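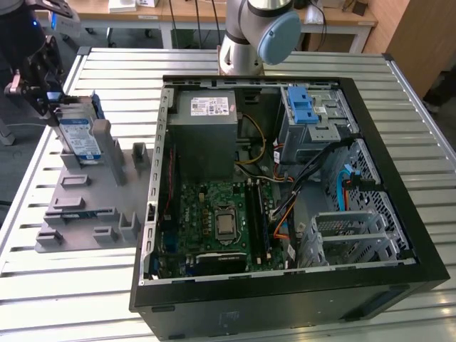
Desktop tower with the side panel off

Re: [growers-tech] Batch size and sample pulls for dried flower
From: Deolinda Abreu
Date: 9/10/16

Replying to Aurora's question below, with a note on the Kornivine labels at the end.

Aurora Peixoto wrote:
> We have 42 pounds of Calado from one harvest, hung in two
> rooms. Room A came down after six days and room B after
> nine. Can I enter it as one batch and pull one composite,
> or does the lab want two? Our last composite was 38 grams
> and they asked for more. Also, is anyone still burping
> totes by hand?

Enter it as two. Same strain and same harvest date are not enough if the drying was different. If room B fails for mold and you have combined them, you hold the whole lot and you can't separate it afterward on paper.

On sample weight, ask the lab for its minimum in writing before you pull. Ours takes increments from the top, middle and bottom of each tote, and the increments go into the composite at equal weight. Do not pull only from the top. The top dries first and your moisture number will read low for the batch.
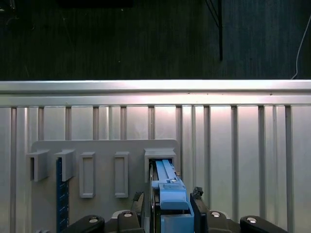 2 min read

Totes: we stopped burping by hand in the spring. Each one gets a small hygrometer and we open only those reading above the set point. Check the hygrometers against a salt reference before you trust them. Two of our Groster units were off by enough to matter, and they were off in opposite directions.

Room B probably ran slow on airflow. If your controller was holding 70 degrees in both rooms, look at the humidity log next, then at how close the lines were hung.

Labels: the Kornivine template prints the package date in the harvest date field if you leave the second one blank. Vitória Paiva found this on the Pleltden lot. Fill in both fields, print one, read it, then run the roll. Reprints need a new line in the waste log for the voided labels.

I have the sampling sheet as a spreadsheet if anyone wants it. Write to me off list.

Deolinda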